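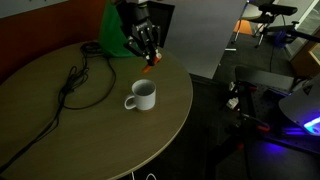 White mug, round table, gripper waiting overhead. Gathering examples in Plurkport.

1/ I keep reading that these arms "learn from watching us". Fine. What they learn from is a person steering the arm to a mug, again and again, until someone says stop. I did 42 of them for the Prusora set and my neck is still cross with me.

2/ The pitch at Nellbridge was that more examples fixes everything. More of what, though? Same mug, same table, same time of day. I don't call that variety, whatever colour you paint the chart.

3/ We threw out 13 of the 42. Mostly me dithering over the handle. Olvera wanted to keep them -- "recovery behaviour", apparently. Maybe. Or it learns to dither.

4/ Someone asked what counts as a good one. On our sheet: the mug ends up upright inside the taped square on the other table. Doesn't say how you got it there. I've seen two people do it so differently you'd swear they had separate jobs, and both got a tick.

5/ To be fair, after the September round it did manage 7 lifts out of 18 with the mug turned a new way. I expected zero. I'd still like to see it with a different mug before anyone books a demo.

6/ Also the cable. It never lies the same way twice, and I'd bet a coffee the thing is picking up on it. Asked if we could test that. Was told it's "on the list" -- I have not seen the list.

7/ Back at it after lunch. Handle left again, then handle right. Will post the numbers if they let me.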